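The pen case comes back, and I still have questions
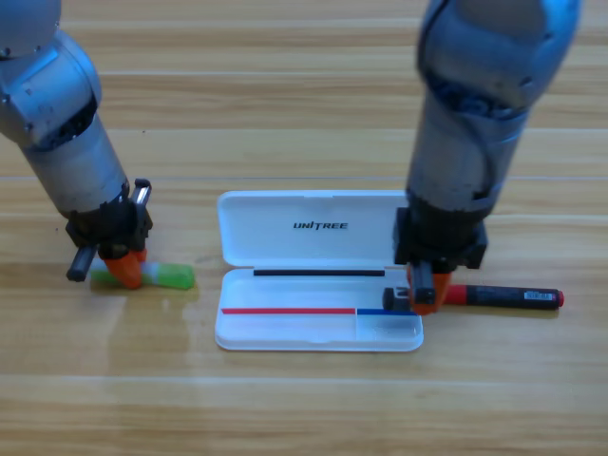

White plastic case, lid open, with a green highlighter or marker alongside.

Every April somebody in the stationery trade decides we have all been storing our pens wrong. This year it is the hard case. Zip pouches are out, mugs on the desk are out, and we're meant to go back to the shallow plastic box with a hinged lid that most of us last owned in Grade 4.

I have used one for a month and I'm not sold. The good part first: with the lid flipped back you can see what you've got, and a glossy white tray is easy to wipe when a marker leaks. Mine has leaked twice.

The rest is a harder case to make. A shallow tray takes a single layer, so anyone with a fat highlighter has to leave something else behind. Open, the thing takes up double the desk. And the claim doing the rounds, that you save 730 minutes a year by not digging through a pouch, comes with no working shown. I wrote to Firnov, who sell a case much like it, and asked where the number came from. Octavio Correa replied on Wednesday that it was "an internal estimate". Fair enough, but whose pouch were they timing?

Carola Petersen at our Ashby branch disagrees with me and says the neighbours' kids love theirs. She has offered to write the case in favour for the next issue. I'd like her to cover what happens to the hinge after a term in a school bag.

If you have kept one going for years, send a note to the usual address, and please tell us what colour the inside is now.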